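Blog > Shop Notes > Buying Things

The arm costs less than everything around the arm

I have now read four quotes for the same job and I trust none of them. The job is small. We want one arm that can pick things up off a table and put them somewhere else, with a gripper, a camera near the gripper, and software that a normal person can restart on a Sunday without calling anyone. Four vendors have told me this is a solved problem. Then they send the second page.

The first page is always fine. Plukach came in lowest on the arm itself, and if you stopped reading there you would sign. The second page has the mounting plate, the controller license, the "integration day" (they want two), spare fingertips, and a cable set priced at $717. I asked what was in the cable set. Cables, I was told. I asked if the arm would run without it and got a very long email that said no.

Lefèvre does it the other way around. One big number, everything included, and when I asked for it broken out by line they said their customers prefer a single price. I'm sure they do prefer it, right up until something breaks and they need to know what a finger costs.

Annick Bouvier and I share the budget for this, and she is less grumpy than I am. Her view is that all of these companies are padding by the same amount and we should pick on the gripper alone, as that's the part that touches our stuff. I think she is half right. The gripper matters more than the arm. Every sales deck I've seen spends ten slides on reach and repeatability and one on the hand, and that one slide usually shows it holding a metal cube.

We don't handle metal cubes. What we handle is round or soft, and it tends to be sitting right up against other things. So before signing I wanted to see two plain fingers deal with fruit next to cloth, on a patterned tablecloth, with a plate close by to complicate matters. 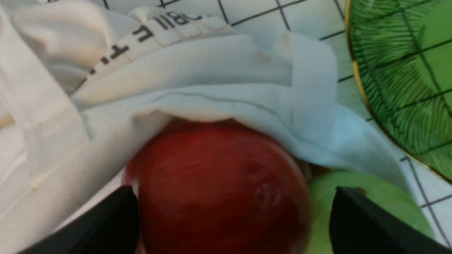
Which brings me to fingertips. The brochures call them "consumables," a word I have learned to fear. Justorard sells theirs in packs of 8 and won't say how long a pack lasts. I get that it depends on use. But they sell these for a living, so somebody over there has a spreadsheet. When I pushed, they offered me a service plan. The plan covers 41 listed parts and the fingertips are not on the list. I checked twice.

Dustard was the only one who gave me a straight answer on wear, and the answer was "we don't know for fruit." I liked that. I did not like their lead time, or that the camera mount is an optional extra. An arm you can't see from is a coat rack. If the camera has to be there for the thing to work, put it in the price.

My running list of costs that didn't show up on any first page: a sturdier table, a second emergency stop, shipping insurance, a year of software updates, and somebody's time. That last one is the big one. I wrote down 123 hours for setup and Annick thought I was being dramatic. We'll see. The last machine we bought was supposed to take a weekend, and I was still fiddling with it in June.

So where are we? Not signed. I've asked all four for the same thing: one page, every part we need on day one, the price of each, and what we'll be buying again within a year. Two have answered. One sent me the original quote with a new cover. The other wanted to set up a call.

Annick wants to go with Dustard and eat the wait. I'm leaning that way too, provided the camera mount gets folded in and they put the fingertip price in writing. If they won't, I'd sooner rent for a few months and find out what wears out on somebody else's hardware.

Recent posts
What a service plan leaves out
Renting versus buying, again
The table was the problem
Reading a quote from the bottom up

Contact | Copyright, all rights reserved | Back to top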